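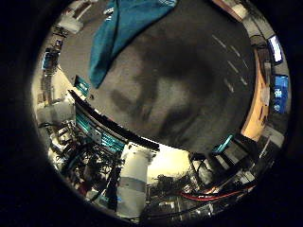 Who Makes the Rules for Robots?

People who sell robots love to say their machines are safe. Should you believe them? Maybe. But it's smart to ask, "Safe how? Who checked?"

A standard is a long list of rules that experts agree on. One might say how hard a robot arm is allowed to push, or where the stop button has to go. The rule book at Brollura, a company that builds robot arms in Basusville, is 256 pages long. That sounds great until you ask who has read it.

Genowefa Pawlak has. Her job is checking robots before they go to work, and she doesn't take the book's word for it. "A rule on paper never stopped a motor," she says. She presses the stop button herself. Then she does it again with the arm moving fast.

Last December she tested an arm called Collado. The sales sheet said it would stop "instantly." Nothing stops instantly! Think of running down a hallway and trying to freeze. Collado kept going for up to 6 inches after the button was pressed. Is that okay? It depends on where people are standing, and the sheet didn't say a word about that.

Good robot workers have four habits:

Know where the stop button is before you start.
Stay out of the arm's reach while the power is on.
Keep hair and sleeves tied back.
Tell someone when a thing seems wrong, even a small thing.

Do these rules make robots perfectly safe? No. Rules get old, and some people skip them when they're in a hurry. So the next time an ad says a robot is "100% safe," try asking what test it passed, and who was holding the stopwatch.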